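Alitz 2535 Desktop Display
Section 4: Setting brightness, contrast and color
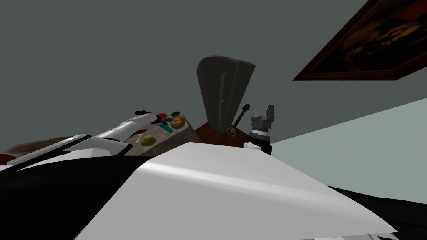
Most displays leave the box set too bright for a home or office desk. The factory setting is meant for a shop floor with strong overhead lights, and it tires the eyes after an hour or two of reading. The steps in this section take you through brightness, contrast, black level and color, in that order. Work through them in order the first time, as each setting affects the one after it. When contrast is set correctly, a glossy white surface such as the curved shell of the large arm keeps its soft highlight, and the highlight can still be told apart from the white next to it. If the whole surface looks like one flat patch, contrast is too high. The dark parts are used the same way in 4.3.

Before you start, finish Section 3 (stand and cables). The display must be connected by the supplied cable and must be showing a picture from your computer.

4.1 Prepare the room and the display

1. Turn on the display and leave it on for 30 minutes. Colors shift a little while the panel warms up.
2. Set the room lighting the way you normally have it when you work. If you use a desk lamp, turn it on.
3. Close blinds or turn the display so that no window is reflected in the screen.
4. Wipe the screen with a dry, soft cloth. Do not press on the panel.
5. Press the Menu key on the back of the display, then choose Picture > Mode > User.

Note: In any mode other than User, the brightness and contrast lines are gray and cannot be changed. Movie and Reading modes have fixed values.

Note: Turn off automatic brightness on both the display and the computer. On laptops there may be two separate settings for this, one under display and one under power.

CAUTION: Do not use glass cleaner, alcohol or paper towels on the screen. They damage the coating, and this damage is not covered by the warranty.

4.2 Brightness and contrast

1. Open a blank text document and make the window as large as it will go.
2. Hold a sheet of plain white paper beside the screen, under the light you work in.
3. Choose Picture > Brightness. Lower the value until the blank page and the paper look equally bright. On most desks this falls well below the factory value of 90.
4. Choose Picture > Contrast. Raise the value until the lightest areas of a picture begin to run together.
5. Lower the value again, one step at a time, until you can see shading in those areas. Stop there.
6. Press Menu once to save.

If you press Exit instead of Menu, the display goes back to the values it had before you started. The menu also closes by itself after a short wait, and in that case the new values are saved. The wait can be changed under Setup > Menu time.

Note: If you work in daylight and again after dark, it is worth storing two sets of values. See 4.5.

4.3 Black level

Black level controls how the darkest parts of a picture are shown. If it is set too low, dark gray, dark blue and black all look the same. If it is set too high, black looks like fog.

1. Turn off the desk lamp for this part only.
2. Choose Picture > Black level.
3. Lower the value until the darkest parts of a picture have no grayness to them.
4. Look at the lower corners of the picture at the start of this section. The dark section at the right is navy-black, and the housing parts at the left are black. Raise the value slowly until you can see a difference between the two.
5. Turn the lamp back on and look again. Raise the value by one more step if the difference has gone.

Do not read this section from a printed copy while carrying out step 4. The picture has to be open on the display you are adjusting. Very dark colors are often lost in print.

CAUTION: Do not put your face close to the screen to judge dark areas. Sit at your usual distance. The panel looks different from close up and from the side - a setting made from there will be wrong when you sit back.

4.4 Color temperature

1. Choose Color > Temperature.
2. Select Warm, Normal or Cool. Normal suits most daylight rooms.
3. Look at the blank page again beside the paper. If the page looks blue, choose Warm. If it looks yellow, choose Cool.
4. Leave the setting alone for a day before changing it. Eyes need time to get used to a new white.

The separate Red, Green and Blue lines under Color > Custom are for use with a color meter. Without a meter, leave all three at 126. If they have been moved by mistake, choose Color > Custom > Reset. This does not affect brightness or contrast.

4.5 Storing your settings

1. Choose Setup > Store.
2. Select Slot 1 or Slot 2.
3. Press and hold Menu until the word Stored is shown.

To switch between slots, press the small key next to the power key. A full factory reset clears both slots, so write your values down on the card inside the back cover of this guide.

4.6 If something goes wrong

The picture goes dark a few seconds after you save: automatic brightness is still on. Return to 4.1.

The menu shows code 737: the display has lost the signal from the computer. Check that the cable is pushed in at both ends, then turn the display off and on.

The Black level line is missing: the input is set to Video. Choose Input > PC.

Colors look different on a second display: this is normal with panels of different age or make. Adjust the older display first and match the newer one to it.

Displays sold before February with the Ertürk stand have the Menu key on the lower edge and not on the back. The steps are otherwise the same.

Service desk: Alitz Displays, Lemenby. Returns by mail go to the Karkutby depot.
Text of this section revised by Blair Moffat, September 2024.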